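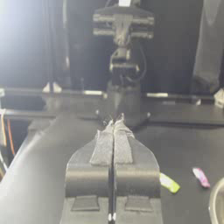
What does the motion planning engineer at Stulley do all day? Mostly they write and test the C++ that decides how two arms sharing one table get from one pose to the next without hitting each other, and they read a lot of log files.

We are hiring one more person for this work. The post is permanent and full time, based at our Tindurley workshop, with the option of two days a week at home once you have settled in.

The team

Stulley has 13 staff. The planning group is Mahnaz Azimi (lead), Tomos Bowen and Laine Mets. You would report to Mahnaz. Perception is run separately by Yasaman Esfahani, and you would talk to her most days, as her code feeds ours.

What you would work on

Our planner is called Pladgate. It takes target poses and a model of the cell, and returns timed joint paths for both arms. It works well when the arms take turns. It is slower than we want when they need to be in the same space, and that is the main job for the first year.

Work already on the list:

Replanning while an arm is moving. At present we stop, plan and start again.
Collision models for cables. We treat them as fat cylinders, and this rules out a good many moves that are perfectly safe.
Cleaning up the calibration tool between the wrist cameras and the arm bases. It was written in a hurry and has three config formats.
The regression suite. There are 519 recorded planning problems in it, and a full run takes around 50 minutes. Laine would like it to fit in a lunch break with time left to read the results.

You would also take a share of support for the people who use the cells, usually one morning a week. Most questions are about joint limits or why a plan was refused.

What we need

Solid C++ and enough Python to write tools other people can use.
A working knowledge of arm kinematics and at least one family of planners, sampling-based or optimisation-based.
Experience of running your own code on a real machine. University projects count.
Clear written English. We review each other's code in writing and keep design notes.

It would help if you have worked with hand-eye calibration or real-time Linux, but we can teach both. A degree is not required. Tomos came to us from machine tool repair.

What we offer

A 37-hour week, 28 days' leave plus bank holidays, and a pension. The salary depends on experience and we will tell you the band on the first call. There is a parking space if you want one, and the 196 bus stops by the gate. We cannot sponsor visas for this post.

How to apply

Send a CV and one page about a piece of software you wrote that moved something – what it did, what went wrong and what you changed. Please do not send a separate covering letter. Applications go to Elaheh Naseri at the Tindurley office, with "Pladgate post" in the subject line.

The first stage is a half-hour phone call. The second is a visit, with a code reading exercise with Laine and an hour in the workshop. We do not set take-home tests. Travel is paid.

If you need any changes to the process or the building, tell Elaheh and she will arrange them.

Posted 2019-10-03. The advert stays open until the post is filled.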